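The Afternoon Slump, Revisited

Our May survey on meetings drew 30 replies, nearly all of them written during meetings. Raíssa Portela read every one and has gone a little quiet.

The main complaint is the 3 p.m. catch-up, which Wagner Peixoto started as a quick chat and which now has its own agenda, minutes and a pre-meeting. From next month it moves to the Vieira room, where the chairs are bad enough to keep things short. The Clinance people tried the same trick and got four hours a week back, or so they tell everyone.

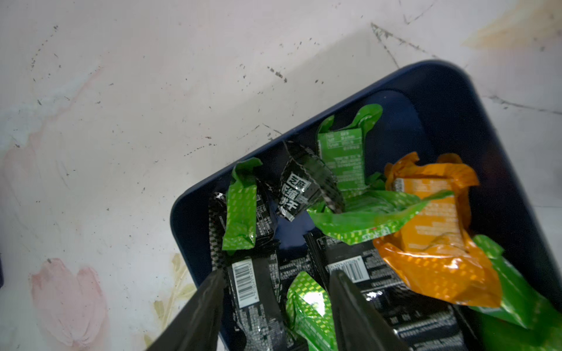
Snacks came up more often than strategy did. One reply ran to 300 words on crackers alone. The snack tray stays, small wrapped packets in green, black and orange, though it won't count as lunch on your expenses - Wagner has checked. Replies to Raíssa, please, and keep them under a page.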